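Gutdale Textile Museum
Learning Pages: How Thread Becomes Cloth

Nearly everything you wear is made of thread. A shirt, a sock and a winter scarf may look and feel very different, but if you look closely at any of them you will find thin strands that cross, loop or twist around one another. This page explains where thread comes from and how it is made into cloth. It is written for readers aged eight to eleven.

What is a fiber?

A fiber is a very thin, hair-like strand. Fibers are what thread is made of. Some come from animals. Wool is the coat of a sheep, and silk is made by silkworms when they spin their cocoons. Others come from plants. Cotton grows as a soft white fluff around the seeds of the cotton plant, and linen comes from the stem of a plant called flax.

There are also fibers that do not grow at all. Polyester and nylon are made in factories from chemicals, most of which come from oil. The material is melted and pushed through a plate with tiny holes, a little like a shower head. It comes out as long, fine strands that harden as they cool.

From fiber to thread

One fiber of wool or cotton is weak, and you could break it easily with your fingers. Twisting solves this problem. When many fibers are twisted together they press against each other and grip, so that they cannot slide apart. This work is called spinning.

Before spinning, the fibers must be cleaned and combed so that they lie in the same direction. Combing wool with wire brushes is called carding. At the old mill in Tangen, the wool of 70 sheep was carded by hand each summer before the first machine was bought. The carded wool was then rolled into soft, loose ropes and carried upstairs to the spinners.

For thousands of years people spun with a spindle, a stick with a weight on it that turns like a top. The spinning wheel came later and made the work quicker. Today's spinning machines can make many threads at the same time, but they still do what the spindle did. They pull the fibers out and twist them.

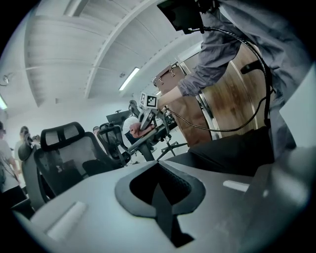

Weaving

Woven cloth is made from two sets of threads. The first set is stretched tight on a frame called a loom. These threads run the length of the cloth and are called the warp. The second set, the weft, goes across from side to side, over one warp thread and under the next. In the following row the weft goes under where it went over before.

The large loom in our Main Hall was set up by the weaver Marit Sjöberg, who taught in Gutdale for many years. Its warp should have 600 threads. It has 596, as 2 threads broke on each side and were never replaced. Visitors are welcome to look for the gaps, but please do not touch the warp.

The over-and-under pattern described above is called plain weave. Bed sheets and handkerchiefs are often made this way. If the weft passes over two threads at a time, and each row moves one step to the side, slanting lines appear in the cloth. This is called twill. Blue jeans are made of twill, and you can see the slanting lines if you look at the fabric closely.

Knitting

Knitted cloth can be made from a single long piece of yarn. The yarn is bent into loops, and each new loop is pulled through an earlier one. Loops can change shape when they are pulled, so knitted cloth stretches – a useful thing in a sock or a sweater. Most T-shirts are knitted too, on machines with very fine needles. The loops are so small that many people think the cloth is woven.

Color

Cloth can be colored at different times. Fibers may be dyed before spinning, yarn may be dyed before weaving, or the whole cloth may be dyed when it is finished. Striped and checked fabrics are often made with yarn that was dyed first.

In the past, dyes came mostly from nature. The root of the madder plant gave red, and the leaves of woad gave blue. Many dyes need a helper called a mordant, which holds the color to the fiber so that it does not wash out.

Try it at home

You will need a piece of stiff cardboard, some yarn and a blunt needle. Ask an adult to help you cut small slits along the top and bottom edges of the cardboard. Wind yarn up and down between the slits to make the warp. Thread the needle with another color and weave it over and under, pushing each row close to the last. A piece as wide as your hand makes a good bookmark.

Words to remember

Carding: combing fibers so that they lie in the same direction
Warp: the threads stretched along the loom
Weft: the thread that goes across the warp
Mordant: a substance that helps dye stay on the fiber

School groups may borrow cardboard looms from the front desk. The weaving room is closed for cleaning on Sun 14 July and opens again the following morning.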